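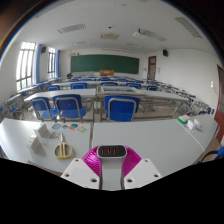 Home | About Us | Workshops | Visit Us | Contact

About Us

Pratcombe Robotics Workshop began with two people, one borrowed room and a lot of extension cords. Laurinda Abreu had been teaching middle school science and was tired of telling kids about machines they never got to touch. Wenche Myklebust had spent 18 years fixing packaging equipment and wanted to teach before she forgot how to explain things to anyone who wasn't an engineer. They met at a night class (pottery, and neither of them was any good at it), got to talking, and by the following October they were running Saturday sessions for any family who cared to come.

We're a proper little school these days, with evening classes for adults, after-school groups for ages nine and up, and a summer course that fills faster than we'd like. Last year 741 people signed up for something with us, from one-hour tasters all the way to the full 40-week program, and we still try to learn every name, though we ask for a bit of patience in the first week!

What most people know us for, though, is our open day. It started as a way for parents to see what their children were up to, and it has grown into the thing we look forward to all year long. We hold it in an ordinary classroom with blue chairs, a big green chalkboard and plenty of daylight from the tall windows, and we like it that way. Robots look very grand on a stage with music playing. Put one to work among school desks, with scissors and small cards and bits of folded paper, and people lean in and start asking the good questions. How hard does it squeeze? Does it know what it's picking up? Can my son try it?

Yes, your son can try it, and so can you. Our hand-held gripper goes around the room during the afternoon, and visitors use it to handle the same kind of small tabletop things we use in our lessons. Wenche talks people through it and has never once hurried anybody. Grandparents tend to be very good at this, and teenagers tend to be very good at it on the second go.

After that comes the Calado hour, named after the first robot Laurinda ever built, a sweet, stubborn thing on three wheels that could only turn left. Students bring their own projects to the desks and show them to whoever stops by. There are no prizes, and we've been asked many times to add some, and we've thought about it every time and decided we'd sooner have cake.

We bring a shorter version of the day to schools as well. So far we have been out to Mandska and Jimamico, and we're always glad to hear from teachers in other places. All we need is a room with desks, two outlets that work and a class that doesn't mind a little noise.

If you'd like to see what we do, come by any Monday after 4 p.m. The door sticks, so give it a good push. One of us will put the kettle on and show you around for as long as you care to stay.

Filed under: Our School, Open Day, Robotics for Beginners

Recent posts
What to bring to your first evening class
800 paper cranes and one patient robot arm
Summer course: dates and waiting list
Notes from our visit to Jimamico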